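Progress report to the Brola Education Fund
Project: Troltik student robotics club, kitchen tasks
Period covered: from the start of the summer session until today
Date: Thursday, October 1, 2026
Prepared by: the club supervisor

1. Summary

The fund asked us to report after the first half of the grant. The students have built the work cell, written the basic programs for both arms and started to collect test runs with real cookware and toy food. By the end of September they had logged 176 runs. We are behind the plan in one part, the work with two arms at the same time, and I explain this in section 4. The money is spent as agreed, with one change which I ask you to approve in section 5.

2. Work cell and table

In the spring the students wrote positions by hand for every run, and much time was lost when somebody moved the table cover by a few centimeters. We decided to give the table fixed lines, so each start position can be written in the log as a row and a column.

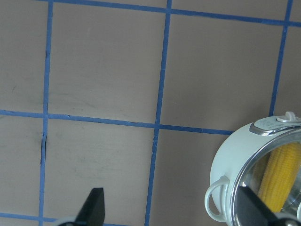
The students made the layout themselves, and it was a good lesson for the younger members, who had to agree on one system of names before anybody could program. Every log entry now has the cell of the pot and the cell of the food. The lines are blue tape, and I must report that they are not perfectly straight. With the wrist camera near the table, as when the white pot with the glass lid stands in its cell and the corn is inside, it is easy to see that the tape leans a little and has some wrinkles. For our purpose this is enough, because the cell is used only to place objects before a run. The exact position for the gripper comes from the camera program. Two students have asked to repeat the taping with a long ruler in December, and I have agreed.

The safety rules were written in the first month and are fixed to the door. New members must pass a short oral check before they may stand at the table while the arms have power.

3. Single arm tasks

The grant plan names two tasks for this period: to put a food item into a pot, and to take it out again. The students began with the first. The program finds the item, takes it from above, moves to the pot, goes down and opens the fingers. In the beginning the height above the pot was chosen too low, and the gripper often touched the rim. After the students added a second stop point over the pot, this became rare.

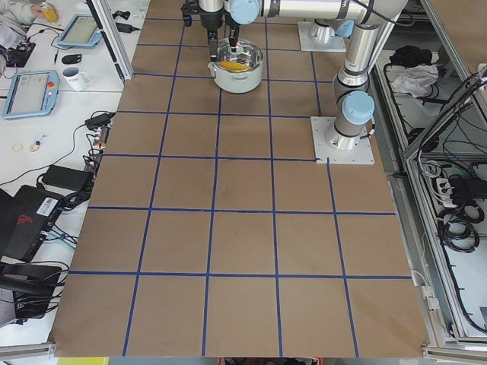

To take an item out is the harder task, and the students understood this only when they tried. The walls of a pot leave little room for the fingers, and the view from the side is partly closed by the pot itself. The gripper must come from straight above and reach down inside the white pot, to the yellow item at the bottom, with an arm whose long link lies almost flat over the table. A small error in the angle of the wrist is then a large error at the tips of the fingers. The group that works on this has written a correction which uses the wrist camera in the last part of the way down. They named it Tesis. It is in use since the middle of September, but I do not want to give a success rate before we have more runs.

The students keep the log in a shared table. Each run has the date, the cells, the type of pot, the result and one line of comment. In the first weeks the comments were often too short to be useful ("bad", "ok"). We spent one meeting on how to write a comment which another person can use, and the quality is now much better.

4. Two arms

The plan says that both arms work together on one task by the end of this period. This goal is not reached. Both arms are mounted and calibrated, and each can be moved safely by its own program. What is missing is the part that decides which arm may enter the space above the pot. We had a first version in August, but it stopped both arms too often, and the students decided to write it again from the beginning. I supported this decision although it costs time.
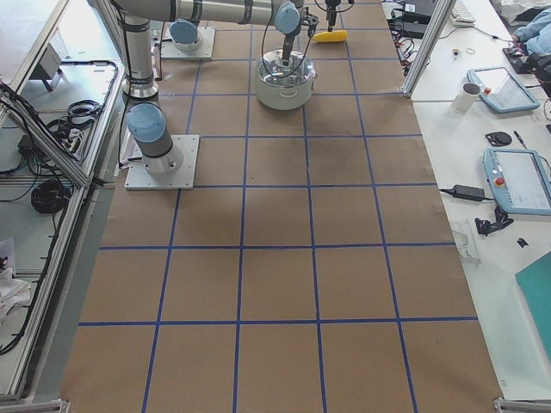 The new version gives the space over the pot to one arm only, and the other must wait outside until it is free. It runs in simulation. The tests on the real arms will start at low speed when I have checked the stop conditions together with the students. We expect to need 9 weeks for this part, and we will have a first result to show in December.

5. Budget

All costs for the table, the tape, the paper and the cables are inside the planned amount. The cookware was cheaper than expected. We ask to move the remaining sum from "materials" to "travel", so that the team can take part in the regional student meeting in Wong. The total of the grant does not change. Receipts are sent in a separate letter.

6. Next steps

We will continue the runs for taking out, with both types of pot, and publish the log for other school clubs. The two-arm tests follow as described in section 4. The next report will be sent in December, together with a short video made by the students.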